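Sodium or salt on food labels, which one do I go by?

Noemí Mendoza
Posted Thursday, December 15, 2022

My husband was told at his June check-up to cut down on salt, and I have been reading labels ever since. Most packets give salt in grams, but the Brokomari crackers we buy from the import shelf give sodium in milligrams instead. The packet says 400 mg of sodium per 100 g. The Festura tinned soup says 0.6 g of salt per 100 g. The soup tastes far saltier to me, but 400 looks like a lot. Are these the same thing, and how do I compare them? We also have a daughter who is 11 and eats the same meals as us, if that makes a difference.

Clolter

They are not the same. Salt is sodium chloride, so sodium is only part of it. Multiply the sodium by 2.5 to get the salt. Your crackers have 400 mg of sodium, so that is 1,000 mg of salt, or 1 g per 100 g. Weight for weight they are saltier than the soup.
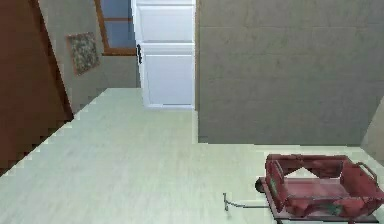

The amount you eat matters too. A portion of crackers might be 20 g, and that gives you 0.2 g of salt. Half a 400 g tin of soup is 200 g, so 1.2 g of salt. The soup is the bigger share of the day by a long way — the limit for an adult is 6 g. It is the same 6 g from the age of 11 upwards, so your daughter comes under the adult figure, though it is a maximum and she doesn't need to reach it.

Weigh a portion once on the kitchen scales. The portion on the packet is often smaller than what goes on the plate.

Sarantis

just buy the reduced salt soup and stop worrying, you get used to it in a few weeks. ours tastes fine with pepper and a bit of lemon
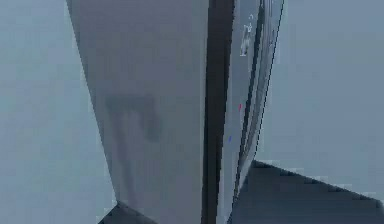
The colour labels on the front of packs help if you don't want to do sums. Green is 0.3 g of salt or less per 100 g and red is more than 1.5 g, with amber between. I wouldn't treat the amber part as one thing though. It's more like the dark shadow on the grey surface in the picture just above, where the edges fade out bit by bit and you can't say where it stops. Something at 0.4 g and something at 1.4 g both come up amber, so look at the number as well. Bread, cheese and ham are worth checking first if he has sandwiches every day. Also don't switch to the potassium salt substitutes without asking the GP or pharmacist, they don't suit people with kidney trouble or on some blood pressure tablets.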